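Remedios Echevarría has sold mugs from the front room of her studio for long enough to know which ones people pick up first. They go for the plain ones.

"I put out blue glazes, speckled glazes, one with a leaf pressed into it," she says. "People touch all of them and then they buy the cream."

The cream mug is called Enero. She has made 557 of them, and she keeps the tally in pencil on the wall by the kiln. The shape took her most of a winter. Early versions were straight up and down, and her sister-in-law, Maite Pastor, kept knocking them over at breakfast. Echevarría gave the next batch a wider base and left the rest alone.

The handle was harder. "A thick handle feels safe, but it makes the cup look like it belongs in a diner," she says. "I wanted it thin. The first 20 I fired, half of them cracked where the handle joins." She now lets the handles dry under plastic for 2 days before they go near the kiln — longer in November, when the studio is damp.

She chose a matte glaze over a shiny one after drinking from both for a month. Tea stains show more on the matte, she admits, and some customers write to complain. She tells them to use baking soda and a soft cloth.

At home she drinks from a second, one with a flaw in it somewhere.
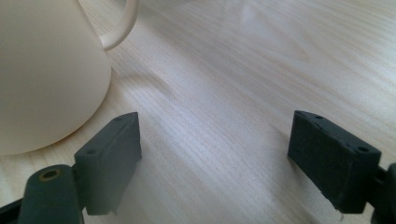
"I could make myself a good one," she says. "But then I'd have to find a place for this one, and the shelf is full."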